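Plekside Acoustic Wall Panel
Product reference 911

The Plekside panel is intended for meeting rooms, corridors and classrooms where speech is difficult to follow. It consists of a dense mineral core, wrapped in woven polyester cloth and closed at the back with a fibre scrim.

Dimensions: 126 cm x 80 cm
Fixing: concealed clips, six per panel
Cloth range: Erkik (plain weave) or Arrieta (fine rib)
Colours: chalk, pale grey, charcoal, moss
Price: £220 per panel, excluding delivery

Panels may be hung upright or lengthways. Walls should be sound, dry and free of loose paint before clips are fitted. Cut panels cannot be returned – please check all measurements before ordering.

Cloth samples are sent free of charge. Orders placed before the end of July will be supplied at the current price. Trade enquiries should be addressed to Kirsty Kershaw at the Dakisness office.
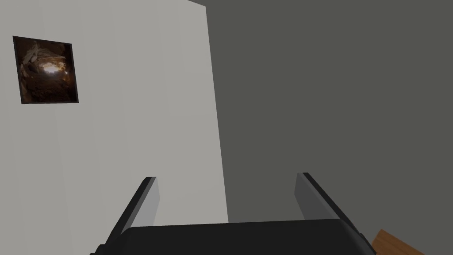

Can the panels be cleaned once they are on the wall?
Light dust may be removed with a soft brush or a vacuum cleaner on a low setting. Marks should be dabbed with a damp white cloth and left to dry. Solvents and bleach must not be used on either cloth.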